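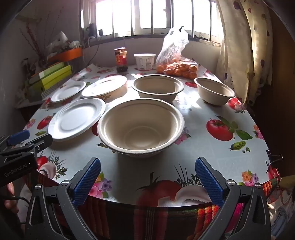

*Serie Olville, weißer Grund: Tomaten, Pilze, Erbsenschoten und Blüten.*

# Olville - Beschichtete Tischbeläge für Gemeinschaftsverpflegung und Objektbereich

Die Serie Olville umfasst abwischbare Tischbeläge als Rollenware und im Zuschnitt. Sie wird von Briltier für Einrichtungen angeboten, in denen Tische mehrmals täglich eingedeckt, abgeräumt und gereinigt werden: Speiseräume von Pflegeeinrichtungen, Kindertagesstätten, Betriebskantinen, Vereinsheime und Pensionen. Für den privaten Haushalt ist dieselbe Ware über den Fachhandel erhältlich.

## Aufbau des Materials

Olville besteht aus einem Baumwollträger mit einseitiger, glänzender Beschichtung. Der Druck liegt unter der Deckschicht und ist dadurch vor Abrieb durch Geschirr und Reinigungstücher geschützt. Die Unterseite bleibt textil. Sie liegt auf Holz, Stein und beschichteten Platten ruhig auf und dämpft Geräusche beim Abstellen von Tellern und Gläsern.

Die Deckschicht trägt die Bezeichnung Lunuvis. Sie wird in einem gesonderten Arbeitsgang aufgebracht und ist in den Ausführungen glänzend und seidenmatt lieferbar. Für Räume mit großen Fensterflächen wird die seidenmatte Ausführung empfohlen. Dessins mit weißem Grund werden serienmäßig glänzend geliefert, seidenmatt auf Anfrage.

## Technische Angaben

| Merkmal | Angabe |
|---|---|
| Träger | Baumwollgewebe |
| Deckschicht | Lunuvis, glänzend oder seidenmatt |
| Flächengewicht | 400 g/m² |
| Scheuerbeständigkeit (Werksprüfung) | 3.000 Zyklen |
| Rollenlänge | 40 m |
| Kanten | offen, gesäumt oder mit Schrägband eingefasst |
| Gewährleistung | 2 Jahre |

Die Werksprüfung erfolgt an glatt aufliegenden Mustern. Bei Belägen, die über scharfe Tischkanten geführt werden, ist mit einer kürzeren Nutzungsdauer zu rechnen.

## Zuschnitt und Tischformen

Rechteckige Zuschnitte werden nach den Maßen des Bestellers gefertigt. Maßgeblich ist das Maß der Tischplatte zuzüglich des gewünschten Überhangs auf jeder Seite. In Speiseräumen hat sich ein kurzer Überhang bewährt, der beim Hinsetzen nicht auf den Knien aufliegt und mit Armlehnen nicht in Berührung kommt.

Für runde und ovale Tische sowie für Platten mit gerundeten Ecken wird eine Papierschablone benötigt. Die Schablone ist auf der Oberseite zu beschriften und gefaltet, nicht gerollt, einzusenden. Bei gemusterten Dessins kann auf der Schablone die Laufrichtung des Drucks vermerkt werden; fehlt der Vermerk, wird parallel zur längsten Seite geschnitten.

Das Schrägband wird von Kobori bezogen und in Weiß, Creme, Moosgrün und Ziegelrot vorgehalten. Für gerundete Tischplatten wird es schräg zum Fadenlauf verarbeitet, so dass die Kante ohne Falten anliegt. Ein nachträgliches Einfassen bereits gelieferter Zuschnitte ist nicht möglich.
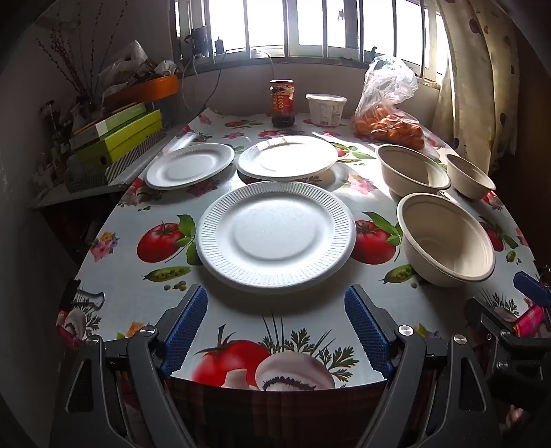
## Hinweise zur Nutzung

Nach der Lieferung sollte der Belag bei Raumtemperatur ausgebreitet werden. Falten aus dem Versand legen sich in der Regel über Nacht. Hartnäckige Knicke können von der Gewebeseite her mit einem lauwarmen, feuchten Tuch geglättet werden. Bügeln ist auch mit Zwischenlage nicht zulässig.

Heiße Töpfe, Pfannen und Auflaufformen sind stets auf Untersetzer zu stellen. Zeitungspapier, bedruckte Servietten und nicht farbechte Textilien sollten nicht in feuchtem Zustand auf dem Belag liegen bleiben, da Druckfarben in die Deckschicht übergehen können. Auf frisch lackierten oder geölten Tischen ist eine Zwischenlage aus Molton zu verwenden.

## Reinigung und Pflege

Im laufenden Betrieb genügt ein weiches, feuchtes Tuch mit einem Tropfen neutralem Spülmittel. Fett, Tomatensoße, Rote Bete und Kurkuma sollten umgehend aufgenommen werden - dies gilt besonders für Dessins mit hellem Grund. Scheuermilch, Schmutzradierer, Aceton und chlorhaltige Mittel greifen den Glanz an. Handelsübliche Flächendesinfektion auf Alkoholbasis ist zulässig, sofern die Fläche anschließend mit klarem Wasser nachgewischt wird.

Der Belag ist nicht für die Maschinenwäsche und nicht für den Trockner geeignet. Zur Lagerung wird er mit der Druckseite nach außen auf eine Papphülse gerollt und liegend aufbewahrt.

## Bestellung und Lieferung

Lagerdessins werden als volle Rolle oder im Zuschnitt abgegeben. Farbmuster sind für Einrichtungen kostenfrei und können unter Angabe der Dessinbezeichnung angefordert werden. Geringe Farbabweichungen zwischen zwei Produktionspartien sind herstellungsbedingt - zusammengehörige Tische sollten daher in einer Bestellung erfasst werden.

Maßzuschnitte sind vom Umtausch ausgeschlossen. Die neue Dessinkarte erscheint im September; auslaufende Dessins bleiben bis zum Abverkauf der Lagerbestände lieferbar.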